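Learning to Fold from Other People's Bedrooms
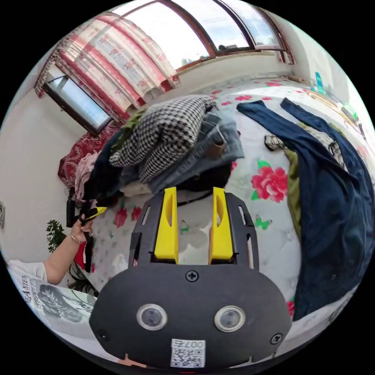

Cloth has long been among the least cooperative materials a robot can be asked to handle. A mug keeps its shape when it is lifted; a pair of trousers does not, and a method that performs well on one garment in the laboratory may fail on the same garment once it has been dropped on a different surface. Researchers at the Makilside Institute have spent the past 2 years examining whether the difficulty lies less in the robot than in the narrowness of the examples from which it learns. Their demonstrations are recorded in ordinary homes with a hand-held gripper, in this instance a pair of yellow fingers mounted over two circular, lens-like sensors, held towards a heap of clothes on a rose-printed bedspread. A houndstooth garment lies across light blue denim, with darker cloth underneath, and the boundaries between one item and the next are difficult to establish even for a human observer. The printed roses and leaves add colour and edges of their own to the problem.

The program, known as Trevura, is led by Norbert Bodnár, whose earlier work concerned the handling of sheet materials in upholstery manufacturing. Under its protocol, participants tidy and fold laundry in their own homes while operating the gripper by hand. The movements are then used to train a control policy, which is transferred to a robot arm fitted with fingers of the same geometry. No arm is required at the point of collection, and participants are asked to leave their rooms as they would normally keep them.

The results, published in July 2025, draw on 800 demonstrations recorded in 40 homes. For purposes of comparison, the group trained a second policy on an equal number of demonstrations recorded at a single workbench under controlled lighting. Both were then evaluated over 232 trials, using garments and rooms that had appeared in neither collection. The policy trained on household recordings separated and grasped the intended garment more reliably, with the widest margin observed on patterned bedding and in rooms lit from a window.

"We had expected variety in the garments to matter most," Mr. Bodnár said. "The background proved to be the larger factor. A policy that has only seen cloth on a grey bench treats a printed flower as something it might pick up."

The authors are measured in their claims. Folding itself improved far less than grasping, and long garments remained a particular source of error, as the fingers tended to secure one layer of a trouser leg and leave the other behind. Knitwear was excluded from the evaluation. The paper also notes that the participants differed considerably in their habits, some sorting a pile before folding anything and others working from the top down, and that the policy occasionally alternated between the two approaches within a single trial.

A follow-up study, to begin in December, will address the last of these findings. Participants will be asked to label their own recordings according to the order in which they intended to work, and the policy will be given that order at the outset. The Antal Centre, which provided computing support for the original analysis, will organize the labelled recordings into a catalogue for use by other research groups. A separate proposal to add tactile sensing to the fingers is under review with Cenetti, the program's engineering partner, and a decision is expected once the revised finger design has completed wear testing.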